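Keeping number 2 running: ten minutes with Ratree Thepsuriya

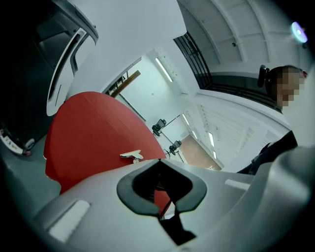
The grey gripper close up, with the black rubber cutout and white pads. Small metal clip resting on the red behind.

Ratree Thepsuriya looks after the hand grippers at Mungate. Two of them, same build, diffrent tempers. We caught her before the afternoon run, one ear on us and one on her headset.

First question, what goes wrong most. "The slot," she says. "Always the slot. Fluff gets in, bits of tape, then it drags and people squeeze harder. Don't squeeze harder. Bring it to me."

Her routine is short. Power off, brush down the slot, wipe round the rubber with a damp cloth, look at the cable. "Look at it, don't pull it. Lertchai pulled one in August and I lost a whole evening." Lertchai Pongsiri, at the next bench, doesn't argue.

The rubber gets swapped every 40 hours of use. That was her rule, written on the wall before the supplier, Clalletti, had sent any paperwork. Their sheet came later and gave no figure at all. She has kept to 40.

And the pads? "Dry cloth only. Somebody used window spray once and the edge came up." She won't say who.

Number 2 is the awkward one. It reads slightly wide when it's closed, so she checks it against a metal clip every morning. Same clip, same end, three tries. If the readings don't agree it goes back on the bench and the job waits. Joonas Seppälä, who plans the runs, hates that part. "He comes and stands there," Ratree says. "It doesn't go any quicker."

The log is a paper book. Last entry when we looked was 1106, a new screw in the housing, initials VL for Vichien Luangrath on the early shift. Before that, a run of entries saying just "brushed". She likes those. "Boring page, good week."

Would she change anything in the design? A wider slot, straight away. Screws you can get at without taking half the cover off. A cable that comes out of the side. She sent Clalletti a list, got a polite reply, nothing since.

Any advice for someone starting on these? "Clean it before you blame the software. Write it down even if it's small." Then the headset again, somebody wants number 2 back, and she's off with teh brush still in her hand.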